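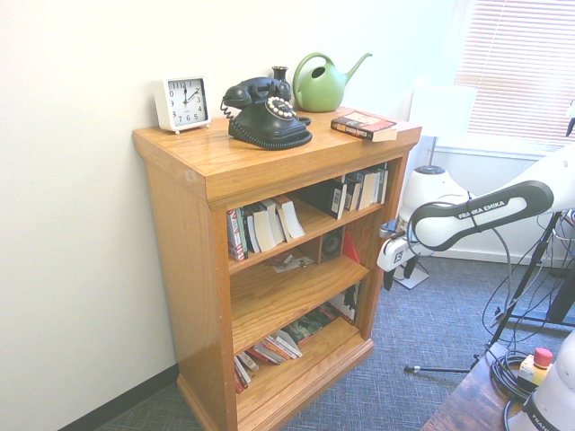 Questions I get a lot

Who is Gumesero?
Just me, Renata Palma, with a laptop and a bass I've had since high school. Samuele Negri plays drums on most of the new songs.

When does the album come out?
The single went up in January and the full record, Ridier, follows on March 19, 2022. It's 9 tracks - two of them are really short, sorry!

Will there be vinyl?
Yes! I'm pressing 124 copies, one per person please.

Can I use a song in my video?
Probably, but email me first and tell me which one.

Are you playing live?
I'd love to. Pilar Figueroa handles booking, so write to her.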